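Home | Galleries | Projects | About | Contact

Can a Machine Do the Chores Yet? Pictures from Haverford

I've been asking this question ever since I bought my first robot vacuum (it still gets stuck under the couch!), so I spent a long Sunday upstairs at Skostex, where the Brorura project is trying to find out. My short answer is not yet, but some of the small jobs are getting closer than I expected, and I came home a lot more cheerful about it than I went. Picking things up is still the hard part, and I could happily have watched people work on it until dinner.

503 views | 17 comments | 15 shares
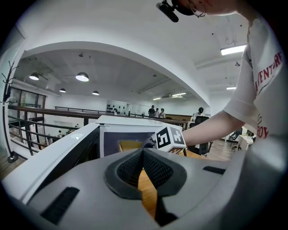
A hand on the little marker cube at the corner of the white box, with the gripper up close.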